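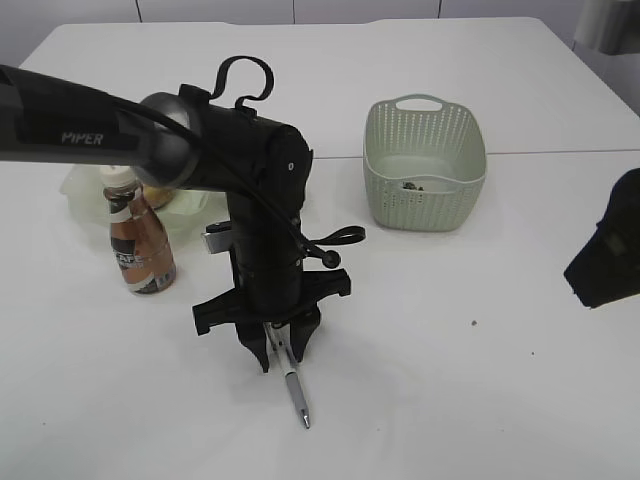 Our project was to review a product, not build one. The product is the Buvik desk kit, a software and mounting package from a company called Hivudano that is supposed to let a student team get a robot arm doing small tabletop jobs without writing the motion code from scratch. You bring the arm, they supply the table clamps, cables, the control program and a set of ready made "skills". We ran it on an arm with PIPER printed down the side and a plain parallel gripper, two black fingers, and the main job we picked was pens. Holding a pen near the top of the barrel with the tip pointing down, at a slant, is the kind of grip we were scoring. Pens are a good test. Thin, they roll, and the clip gets in the way. We kept a drink bottle and a green basket on the table too so it wasn't too easy.

Team: Raed Twal (setup, trials), Deok-su Wang (software, write up of the results section). The intro and the opinions are both of us.

What we wanted to find out

Can two people with one semester of robotics get it going from the manual only. Is the pen skill good enough to use in a class. Is it worth the license over doing it the free way, which for us means the Oltell scripts our department already has.

We did not test the voice add-on. Didn't have the license for it.

Setup

The manual says 40 minutes. It took us most of an afternoon, and part of that was our own fault because we bolted the clamp on backwards. The clamps are solid. No complaints there. The cable guide is less good, the cable hangs in a loop near the wrist and we had to watch it whenever the arm went low over the table. Hivudano's setup page says to leave slack but doesn't say how much. Too tight and the wrist stops short, too loose and it drags on things. We ended up re-strapping it twice.

Calibration is a wizard with 2 stages, table height and then gripper. Table height was fine. Gripper calibration failed the first few tries and the error just says "retry". Deok-su found in the log that it wanted the fingers fully closed before you press start. That should be in the manual!

Also the program logs you out if the laptop sleeps. Save your calibration. We lost ours once.

Trials

We ran 200 attempts total with the pen skill, split between picking up a pen from the table and putting it into a holder. An attempt counted as good if the pen ended up where it was told to go and nothing else got moved. We reset the table by hand between attempts and tried to vary the angle of the pens, some sideways, some pointing at the edge, a few close together.

Picking up: good. Better then we expected. Pens lying across the arm's reach were easiest. When a pen pointed straight away from the arm the wrist had to turn a long way and it got slow but mostly got there.

Holder: this was the weak part. Overall 70 percent of all attempts were good and nearly every bad one was at the holder. The skill lets go a bit early, or comes in at the wrong angle and bumps the rim. There is a "release height" setting which helps but you have to find it yourself, it's under Advanced, not under the skill.

The layout that gave us the most useful information had a patterned black holder at the back, two pens left out in the middle of the table at different angles, and the bread bowl and coffee bottle off to the left as things to avoid. The gripper comes right down to the pen in the holder, so you can see how little room there is to be wrong.

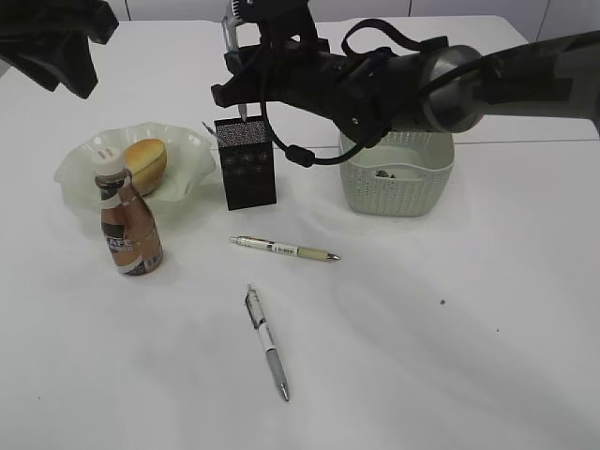

Compared to the free way

Raed redid a shorter set with the Oltell scripts. Same pens. Slower to write, we had to type in positions ourselves, and if you move the holder you start over. But the release was cleaner because we controlled it directly. For a demo where nothing moves the scripts are fine. For a class where people bump the table all the time, Buvik wins.

We looked at Zuccaro's kit on paper only. More skills listed, but it wants its own gripper, so we dropped it.

Support

Emailed twice. First answer came next morning and fixed the logout thing (there is a checkbox). Second one, asking about release height, got a link to the same manual page we already had. Meh.

Would we recommend it

Yes for picking up and sorting, with a teacher who has set it up once before. Not yet for anything that has to go into a narrow opening. If the department buys it, get the one seat license first and put the gripper calibration note on the wall.

Still to do

Repeat the holder trials with a wider holder. Try markers insted of pens. Ask for a trial of the voice add-on in September.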